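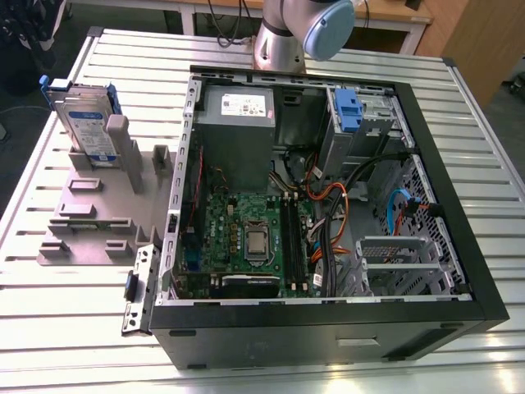

The old tower on its side, with the panel off. The drive in its blue carrier is standing in the tray on the left.

Sunee Thongdee
11/10/25

1/ Some of you asked how I clean and check an old desktop computer before it gets a new owner. I will write it as a thread, in small pieces, and please correct me if I use a wrong word for a part. I learned most of these names in another language.

2/ First, the computer lies down. I worked on them standing up for a whole winter and my back did not forgive me. With the open side facing up, small screws stay where they fall and you can look at everything from above.

3/ Power cable out of the wall before anything else. Then I press the power button once and wait a little. After that I touch the bare metal of the case with my hand. I do this each time, also when I am in a hurry.

4/ Before I pull any plug, I look slowly at how the cables go. In this one the orange ones come down from the power supply and the thick black ones go over in a big curve towards the bottom of the case. A blue SATA cable runs near the side wall. I draw it on paper. My drawings are ugly but they have saved me many times.

5/ You will notice there is no cooler on the processor. With the cooler away, it is much easier to see the board around the socket. The old paste should be cleaned off completely before the cooler goes on again, with a cloth that does not leave hairs.

6/ Now my favourite part, the blue plastic. Whoever decided to make the latch on the drive cage bright blue, thank you. In a grey case full of black cables, your eye goes there at once and you know that this is the piece you are allowed to pull.

7/ The drive sits in a blue carrier too. No screwdriver is needed for this kind. You bend the carrier a little at the sides, and the drive comes out of it. Please bend it gently. Old plastic can break without any warning, and a new carrier from Zolarcombe cost me more than I paid for the fan.

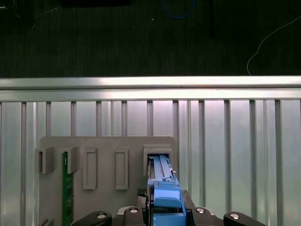 A blue plastic part at one of the slots on the grey board.

8/ About the grey board and the tray: everything that comes out should have its own place. Before, I used soup bowls. It worked until my nephew put two bowls together to be helpful, and we had an evening of guessing which screw was for what.

9/ A slot is better than a bowl for the flat pieces. They stand upright, they do not scratch each other, and an empty slot tells me that I forgot something. If a part feels tight, take it out and look at its direction. Do not push harder.

10/ Dust. A soft brush, and short puffs of air from outside the case. The grille with the small six-sided holes is where I spend the longest time. Hold the fan blades still with one finger while you blow, they should not spin.

11/ Then the drive is wiped and tested. It is 1000 GB, and the last owner told me that 835 of them were family photos. She has copied them to 2 other places, and I asked her to open some of the copies in front of me before I erased anything. I always ask this. Nobody was ever angry about it.

12/ For the test I use Flirnell, the free version. It is slow and the menu is strange, but it writes a clear report at the end. I print it and put it in the box with the computer, so the next person can read it too.

13/ Somebody asked about the price. For a machine of this age the shop in Skernell wanted 300, without a keyboard. I think this is too much, but I don't know how it is in other towns. Tell me what you see where you live.

14/ Next thread will be in December, about monitors and how to pack them for the post. If you have a good source for foam corners, please write it under here.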